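Teaching by Hand at the Vilidden Warehouse

Training a machine to move a container from one place to another was once a matter of writing instructions. An engineer measured the distances, entered the positions, and ran the program until the results were acceptable. At the Vilidden warehouse, where the logistics firm Cellent has been developing its handling program, the work now begins with a person at a control station, moving a pair of grippers from several yards away.

The program is directed by Leonie Ortner, who joined Cellent after a number of years in conventional conveyor engineering. Her team records human operators as they guide the equipment by remote control through the ordinary tasks of the line: taking hold of a tote, keeping it level, and setting it down again. Each recording is known as a demonstration. Up to 700 are collected for a single task before training begins.

"The operator makes many small corrections without thinking of them as corrections," Ortner said. "Those are what we want to keep. A recording in which everything goes perfectly the first time is of limited use to us."
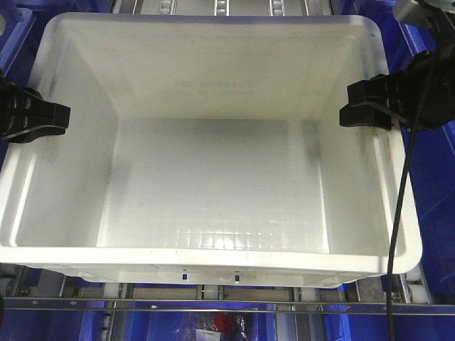
Totes present a particular difficulty. Their walls give slightly under pressure, and a grip that is sound on one may be too firm on the next. Operators are asked to close both sides at the same pace and to pause before any lift. New staff tend to hurry this step — a habit that the software will learn as faithfully as any other.

Training for operators lasts 5 days. The first is spent away from the line, at a practice station supplied by Wunderlich, and the remainder is divided between supervised sessions and review. Chak-lun Liu, the senior operator, leads the reviews. He watches each recording at half speed and marks the point at which the gripper first makes contact, the point at which the load is secure, and any movement that served no purpose. Recordings with long hesitations are set aside, although they are not deleted.

For the most recent tote-handling set, 671 demonstrations were accepted. Liu regards that as a respectable figure, but he is cautious about drawing conclusions from it. Three operators contributed most of the material, and their styles are easy to tell apart. One approaches the rim from well above; another comes in low and adjusts late. The team has yet to settle whether such differences help the finished system or merely slow its training.

A second program, known internally as Pedus, will apply the same method to mixed loads. Recording is scheduled to start in July, with sessions limited to two hours so that operators remain attentive. Sunday shifts will be reserved for maintenance and for replaying earlier demonstrations on the equipment.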